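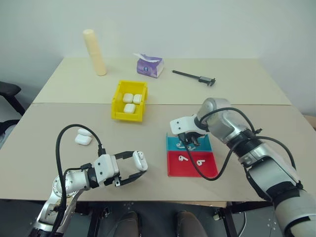
Bench sorter and checker, earbud charging cases (part-time)

Starkel takes in returned and unsold small electronics and gets them ready for resale. We need one more person at the sorting benches in our Kumgate unit, starting in October 2026.

The work is done sitting down. White charging cases come to the table in yellow plastic bins, and you take them out, look them over and put them back with their grade noted. A caliper is used for any case that looks out of shape. A normal shift is 400 cases, and in busy weeks the unit handles more than 3000.

What you would be doing

Opening each lid and looking at the inside, the hinge and the rim
Wiping off dust and fingerprints
Setting aside anything cracked, stained or missing a part
Filling in the bench sheet at the end of each bin

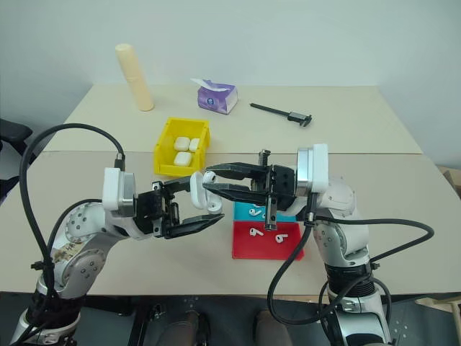
Most faults are near the hinge, so expect to spend a lot of your time with the lid open, turning the case to catch the light. You need good close eyesight – glasses are fine – and steady hands. Experience is useful but we will train you over your first 11 shifts, which are paid in full.

Hours are 12 a week, over three mornings. There is some Saturday work in March, when the Kanness contract is renewed. The unit is on the ground floor, next door to the Güneş bakery, and there is bike parking at the back.

To apply, send a short letter and your work history to the Starkel office, or leave them at the front desk. Please say which mornings you cannot do.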